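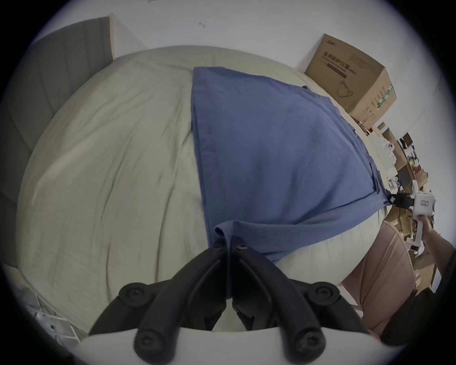
Does folding clothes on a bed really work as well as people claim? Every laundry guide I read says to use the bed because it's big and at a handy height, and I have my doubts. A duvet is soft, so whatever you smooth out on top just sinks into the wrinkles underneath. Look at the blue piece on the beige duvet: the right corner is held taut, a fold is pinched up at the bottom, and the bedding is still full of long creases under it. The Walteck folding board is supposed to fix all this, and its ad says 300 shirts an hour, which I don't believe for a second. Is a board worth the money, or do I just need a harder surface? I have 11 cotton tops to do every week and a Jutasby dresser with shallow drawers, so sloppy folds mean the drawer won't shut.

Posted by creaseproof, 30 Sep 2018

Home Laundry Closets Bedding Ask Log in

foldsflat

I wouldn't buy the board. I had one for a year and it's fine for T-shirts that are all one size and a pain for everything else. The duvet is your problem. Pull it right back and fold on the sheet – the mattress isn't a table, but it's a lot firmer than two inches of stuffing. Lay the top face down, shake it out by the shoulders first, then set it down once. People drop it in a heap and try to flatten it with their palms, and that's where the extra creases come from.

Watch the neck too. A thick collar or neckband wants to stand up by itself and it throws off the first side fold. Press it down before you bring the sides in.

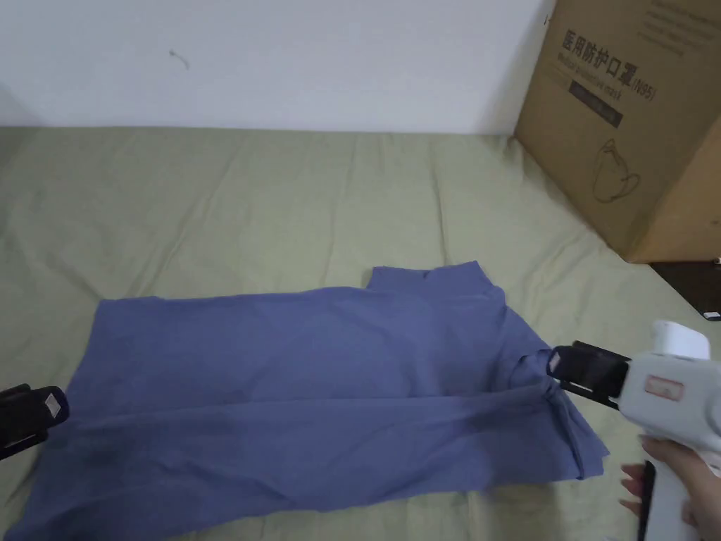
On a green sheet: neck edge standing up, flap doubled back on the right.

For shallow drawers, fold the sides in, then fold in half twice and stop. The guides want you to roll them. Mine came unrolled in the drawer, so I'm not sold on that.

gulter_socks

just hang them

drawerfull

Hanging 11 tops is great if you have the rod space, which I'm guessing you don't. I'd try the kitchen table before spending anything. Wipe it first. I also tried that Shakya smoothing spray everybody raves about and could not tell the sprayed shirts from the others. Save your money there as well. As for the sheet idea above, it does beat a duvet, but my back gave out by the fifth shirt. A table is higher.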